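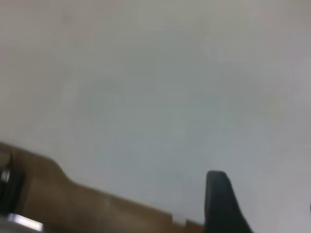 Post-Fault Inspection Checklist: Gripper and Wrist, Cell 5
Sascombe Finishing Centre

Applies to: Clakidon arm, unit 79
Fault report: 3415
Inspected by: Trinh Cù
Reviewed by: Ehsan Kordestani

Summary of fault: During the Sunday shift the gripper released a part while the arm was travelling to the transfer station. The part landed inside the guarded area. There was no injury. The operator, Ngọc Ung, pressed the emergency stop and reported the release to the shift supervisor.

1. Isolation and lockout
Result: Satisfactory
Comment: Power and air supply were locked off before entry. Both tags were signed. The air gauge read zero.

2. Work surface clear beneath gripper
Result: Satisfactory
Comment: Nothing held in the gripper. The grey surface is to be kept clear until the unit is released.

3. Gripper housing
Result: Satisfactory
Comment: Brown housing checked by hand for cracks and movement. None found.

4. Fingers
Result: Satisfactory, with comment
Comment: Black finger secure at its base. Wear is within the limit, but the next measurement is to be brought forward to December.

5. Air line and fittings
Result: Not satisfactory
Comment: Slow leak at the elbow fitting behind the wrist. Holding pressure fell below the alarm level in about 2 minutes. This is considered the likely cause of the release. Fitting to be replaced, not retightened.

6. Low-pressure alarm
Result: Not satisfactory
Comment: The alarm did not stop the arm. The setting had been changed to "warn only" and no entry was made in the change log. Ans Verbruggen is to restore the stop setting and report on who holds access to that menu.

7. Guarding and interlocks
Result: Satisfactory
Comment: Gate switch tested open and closed. The dropped part did not reach the fence.

8. Emergency stop
Result: Satisfactory
Comment: All stations tested. The label on the east station is faded and should be replaced.

9. Return to service
Result: Withheld
Comment: Unit 79 remains locked out until items 5 and 6 are closed and a holding test has been witnessed by Huệ Tạ. Production may continue by hand in the interim under the existing manual handling procedure.

Last updated: December
Contact: Plant Safety Office, Sascombe | © Pindomport | Back to top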